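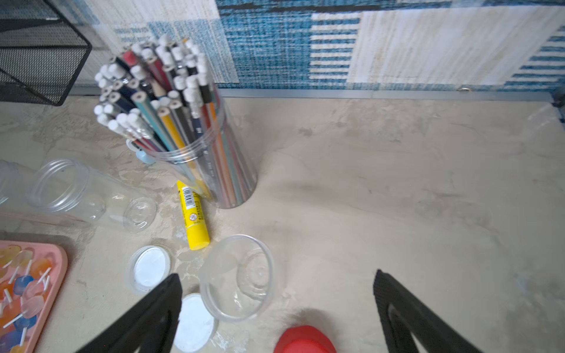 Vallia adds thicker quartz slab at Prastville plant

1 min read

Vallia has started pressing a 30 mm engineered quartz slab at its Prastville plant. Until November the line ran only 20 mm stock. The new slab uses a polyester resin binder supplied by Noteck and is sold in four colors. Output is set at 501 slabs a month, up from none in this thickness. Fabricators can order through Sastry, with a minimum of two slabs per color. Edge profiles and sink cutouts are quoted separately.

Contact | © Vallia Surfaces News | Back to top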